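**Juldale round table, white, gloss top** — page updated 22 October 2025

Back in stock after the summer gap. Same top as before, same leg, new floor glides. If you bought the old one the glides fit that too, ask and we'll put a set in the box.

Shown in white.

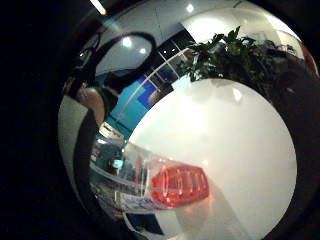
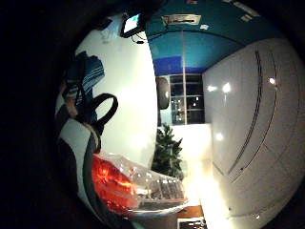
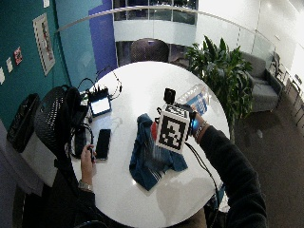 Size: 136 cm across. Seats 4 with elbow room, 5 if everybody likes each other. Round, so no corner seat and no one stuck on a leg — there's just the one, in the middle.

Top is sealed gloss. Wipes with a damp cloth. Dish soap fine, scouring pads not fine. Hot mugs ok on a coaster, hot pans no. Pen comes off if you get to it the same day, after that use a little rubbing alcohol and go easy.

Gloss shows reflections. Under bright ceiling lights you will see the lights in it. Some people love that, some dont. If you're one of the second lot, get the Radik, same size and price, matte top. Matte marks more from greasy fingers tho, so pick your problem.

**What's in the box**

- top, one piece, wrapped
- center column and base
- bolts, one hex key (4 bolts, 2 spares)
- glides, stuck on already

**Putting it together**

Two people. Lay the top face down on a blanket, column on, bolts in by hand first, then tighten going across, same as a car wheel. Flip it together. 20 minutes, less if you've done one. Check the bolts again after a week or so.

No power drivers please. We get stripped threads back every month and they are not covered.

**Cables**

No hole in the top, people keep asking. The Goodwin clip tray screws under the edge and takes a power strip. Sold seperately. Don't drill the top yourself, the edge of the hole will chip and the warranty's gone.

**Chairs**

Anything with a normal seat height. Armchairs go under if the arms are lower than the top edge, measure first. Skoren stacking chairs fit, we sell those in sets of 4.

**Delivery**

Ships flat, one carton, heavy. Curb side is free, carry-in is extra, pick it at checkout. Stairs — tell us in the notes box, with the number of flights. Orders for December delivery need to be in early, the carrier fills up.

Returns inside 20 days, original carton. Keep the carton till you're sure.

Gray top: not this year.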